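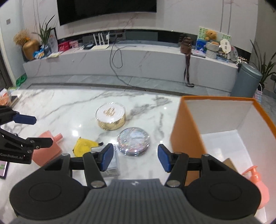
About us

Hello, and welcome to Jorum! We're a small firm that helps other small firms work out what automation kit to buy, what to hire and what to leave well alone for another year. I started it after watching my old employer spend most of its April budget on an arm that spent the spring in its crate (I'd signed the order form, so I can't be too smug).

Most people come to us with a quote in hand and a knot in the stomach. We go through it line by line, with all the bits that tend to get left off: spare finger pads, training days, somebody's time to look after the thing, delivery up to the second floor. On one plan last year those extras came to £2,455, and the client had put down £871!

We like to work with ordinary objects on an ordinary table before any money moves. Pots, packets, bottles, whatever you handle all day. You learn a lot about a gripper from a round lid. 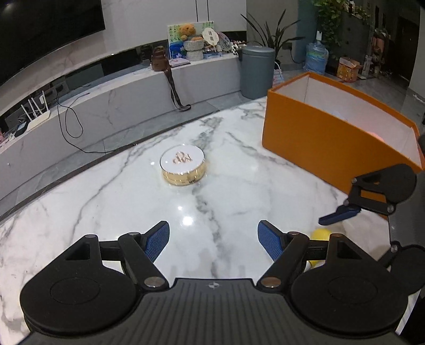
Grippers at the marble table, with a gold-sided pot and the big orange box.

We've done 88 equipment plans so far, from a one-bench repair shop to the packing floor at Kullomitz, and we take no commission from suppliers. Our planning sheet is called Gurnix (long story, involves a typo) and it's free to anyone who asks. Bigger jobs we share with our friends at Romaniuk, who know far more than we do about leasing.

A first chat costs nothing and takes up to 16 minutes, longer if you get me started on service contracts. Drop us a line through the contact page and tell us what you're thinking of buying.

Page last updated Tuesday, June 16, 2020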